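On Keeping a Smaller Kitchen Table

Posted Friday in Household

Regular readers of this journal will be aware that the household moved from Bruston to Ambrose in April. The new kitchen is considerably smaller than the former one. It has a single counter, occupied almost entirely by the sink and drainboard, and one table, at which all preparation and all meals now take place. The following is an account of the arrangements adopted so far, provided for those who wrote to ask.

The table measures 40 inches across. At the old address, the dining table was kept separate from cooking, and items left on it tended to remain there for weeks. This is no longer practical. The rule now in effect is that an item may stay on the table only if it will be used in the next meal. Mail, keys and library books are placed on the shelf in the hallway.

The second matter was the tableware. An inventory was taken before the move, and the total came to 128 pieces, including serving dishes received as wedding gifts and never taken out of their boxes. The greater part was donated. Preference was given to shallow plates with a raised rim, which are suitable for both dry and saucy dishes and may also hold vegetables during preparation. The pale green ones were retained for this purpose. A potato is peeled over the plate, the peelings are taken to the compost pail, and the plate is rinsed and returned to the table for the meal.
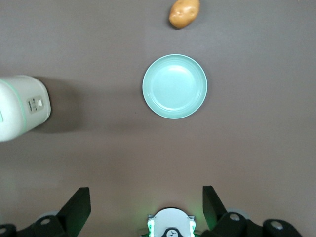 Rosalía Barroso wrote in to say that she peels over newspaper and would never trust a plate to hold the skins of a full family supper. She also asked whether the potatoes are stored in the kitchen at all, given the lack of cupboards.

They are not. Potatoes are kept in a paper sack on the floor of the hall closet, away from the onions, and only the number required is brought in. With regard to newspaper, the point is accepted for larger quantities. For holiday meals a mixing bowl is used instead.

Small appliances presented a further difficulty. There is one outlet within reach of the table, and it was decided that no more than one appliance should stand out at a time. The toaster, a Stetex that has been in service since college, is brought down for breakfast and put back on top of the refrigerator afterward. The blender was given to a neighbor. Its absence has been noticed only once, in connection with a soup.

Cleaning is carried out after the evening meal. The table is cleared completely, wiped with a damp cloth and a small amount of dish soap, and wiped a second time with plain water. It is then dried, as standing moisture leaves a dull ring on this surface. One plate is set out again for the morning. Bottles and containers are wiped at the base before they are put down, a step omitted in the first weeks, with sticky results.
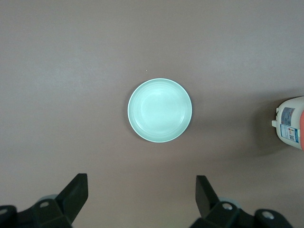
Setting the plate out overnight only collects dust, according to Zofia Pawlak, who would leave it in the rack until it is wanted. She recommends turning it upside down if the habit cannot be given up.

The suggestion has been adopted on a trial basis. It should be noted that the drainboard holds very little, and that a plate left there is generally buried under saucepans by nine o'clock.

Two questions remain open. The first is whether to install a narrow wall shelf above the table, for which the landlord's permission has been requested. The second concerns the remaining boxes in the hallway, which are marked "kitchen" and have not yet been opened. An update will be posted once the shelf has been approved or refused.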